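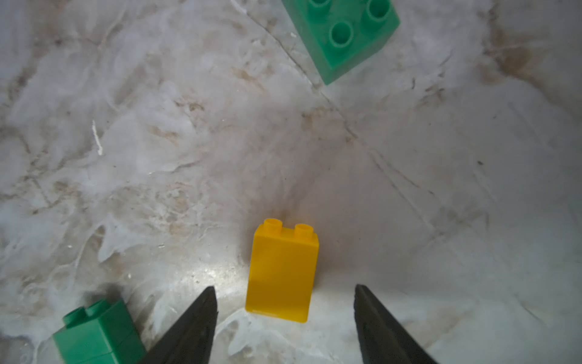 1/ Grasp planner, notes on the rewrite

Spent most of June on the part of our stack that decides where the fingers go. Posting the bits that might save someone else a week.

2/ The old planner, Forkcombe, took one wrist view, fitted a box to each brick and picked the shortest side to close on. Fine on a plain mat. On a marbled surface it kept finding edges that belonged to the surface.

3/ A yellow brick standing on its narrow end is a good test. The face towards the camera is one flat block of colour, and the two studs at the top get merged into the box, so the height comes out wrong and the approach goes in too high.

4/ Fix one: mask by colour first, fit second. Aurora Seixas suggested this in July last year and I said it was a hack. It is a hack. It stays in.

5/ Fix two: glare. A bright spot between the fingers used to knock a hole in the mask. We now clip the highlights and fill any hole smaller than a stud.

6/ Two greens are harder. A darker green brick close to the left finger and a mint one further off should never share a label, but with a loose hue threshold they did. Tightened it and added a check on distance between blobs.

7/ The planner also has to know about neighbours. If opening the fingers would sweep through another brick, it turns the wrist and tries again, up to 9 angles. After that it gives up and logs the pose.

8/ Replay set is 129 saved wrist views. Planning time per view is capped at 90 ms. Afonso Frade wrote the replay tool and it runs without the arm, so you can work on this from a train.

9/ Still open: bricks that run out of view at the top or bottom. We skip them for now. Leonor Bettencourt wants to keep a half-brick as an obstacle even when it can't be a target. I agree, just haven't written it.

10/ Config and the replay tool go up once Salvador Moreira has looked over the licence. Questions welcome, replies will be slow.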